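The Case for a Repair Counter in Every Public Library

20 June 2020

Public libraries have long lent more than books. Many now lend sewing machines, garden tools and cake pans, and few patrons find this strange. The next step should be a modest one. Every library system that can spare a table and a cabinet should offer a counter where residents may bring a broken household item and learn whether it can be mended.

The Jarkmont Library District opened such a counter in a former periodicals room, and its first annual report was released in May. Staff logged 1331 items. The largest group was lamps, followed by small kitchen appliances, then zippers and luggage. The counter cost the district 3600 dollars in its first year, most of it spent on hand tools, a testing outlet with its own breaker, and insurance. Those who regard the service as a luxury should compare that sum with the price of a single replacement carpet.

The usual objection is that cheap goods are not worth mending. A new toaster may cost less than an hour of a skilled person's time, and on that narrow comparison the objection is correct. It leaves out the cost of hauling the old one away, which is paid by the town, and it leaves out what the owner learns. A resident who has once seen a worn cord replaced will look at the next failure differently and may not need the counter at all.

A second objection deserves more respect. Independent repair shops remain in many towns, and a free public service could take work from them. The district's answer has been to accept only items valued at under 125 dollars and to keep a printed list of local businesses for everything else. Skulteck, a repair firm on the east side of Jarkmont, reports that referrals from the library have brought it customers who did not know it existed. The arrangement should be written into policy wherever a counter is opened, and reviewed each year with the shops themselves.

Safety must be settled before the doors open. Microwave ovens, space heaters and anything with a gas fitting should be declined without exception. Appliances with heating elements should be unplugged, cleared of crumbs and inspected at the cord before any cover is removed, and the owner should remain present throughout.

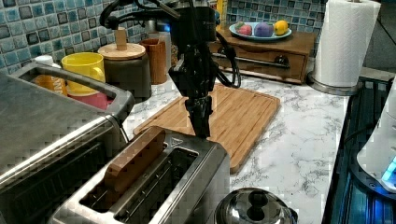

A slice of toast in a two-slot toaster. Small kitchen appliances were the second-largest group of items logged at Jarkmont.

Manufacturers also have a part to play. Too many low-priced appliances are closed with rivets or with screws that no ordinary driver will turn, and service diagrams are seldom offered to the public. Legislators have begun to consider repair bills, and libraries are well placed to tell them which products defeat their owners most often. The logs kept at Jarkmont are plain and useful evidence — item, fault, outcome — and other districts should adopt the same form.

The Mrema branch will open its own counter for two afternoons a week once public hours resume, and the Hokero branch has asked for funds to do likewise. The district board should approve that request at its next meeting and should provide for a paid part-time coordinator at each site.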